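How does somebody win a community award?

Last October my neighbour won an award for helping people in our town. I went along to clap, and on the way home my nephew asked me about a hundred questions from the back seat. Who picks the winner? Do you get money? Can kids get one? I only knew half the answers, so I went and found out the rest, and now I'm going to tell you.

First up, what is a community award?

You probably know about sports trophies. You run the fastest or score the most goals, and the trophy is yours. A community award is a bit trickier because there's no finish line. It's a way for a town, a club or a charity to say thank you to a person who has made life better for their neighbours. Maybe they taught new arrivals to speak English. Maybe they drove older people to the doctor, or kept asking the council for a safe crossing outside the school until the council finally said yes.

That last one has a special name, by the way. When you speak up for other people so that something gets fixed, it's called advocacy (say it like this: AD-vuh-kuh-see). A person who does it is an advocate. If you've ever told a teacher that your friend was being left out of a game, you've done a tiny bit of advocacy yourself!

Step one: the nomination

You can't usually win unless somebody puts your name forward. Putting a name forward is called nominating. In my town you fill in a form with the person's name and then you write why they should win, in 200 words or less. I thought that would be easy. It took me three tries and a lot of crossing out.

The best nominations tell a real story. "She is very kind" is nice, but it could be anybody. "She opened the hall every morning during the flood so families had somewhere warm to eat breakfast" – now I can picture her, and I want to know more.

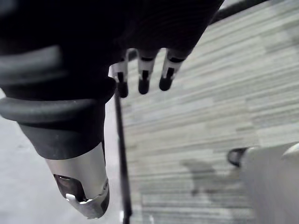
Anouk Maes

Step two: the judges

Once the forms are in, a group of judges sits down to read them. Our award had nine judges last time. One was a school principal, one ran a bakery, and one had won the award herself years ago. They read every single form, and there were 275 of them! I asked the baker how long it took and she just put her head on the counter.

Judges have to be fair. If your own aunty has been nominated, you have to say so out loud and then leave the room while the others talk about her. The fancy name for this is a conflict of interest. It doesn't mean you've had a fight. It means you might have two reasons for wanting someone to win, and one of them isn't a fair one.

Sometimes the judges don't agree. Then they talk some more, and if that doesn't work, they vote.

Step three: the big night

Some awards are given out at a fancy dinner with flowers on the tables. Ours was in the Verhoeven Hall, which has squeaky chairs and a very good supper. The winner's name gets read out, everybody claps, and then the winner makes a speech. My neighbour was so nervous that she read hers off the back of a shopping list. She thanked her mum, her kids and the people who wash the dishes at the community kitchen, and she sat down again before I'd even found my camera.

So what do you win?

It depends. It could be a certificate, a medal or a glass thing that's hard to dust. Sometimes there's money too, and often it goes to the winner's project instead of the winner. My neighbour's kitchen got $841, which was what people had put in the donation tin, and she spent it on a new fridge.

Can kids win?

Yes! Lots of places have a junior award or a young citizen award. You don't have to be famous and you don't have to be top of the class. Check the rules first, though, as some awards have an age limit, and you might need a grown-up to sign the form.

Want to nominate someone?

Have a think about who helps out where you live. Ask them if it's okay (some people really don't like a fuss), write down two or three things they've done, and get a teacher or parent to help you look up awards on your council's website. Your library might have the forms as well.

Some words to remember

Nominate: to put someone's name forward for an award or a job.
Advocate: a person who speaks up for others.
Judge: a person who helps choose the winner.
Recipient: the person who gets the award.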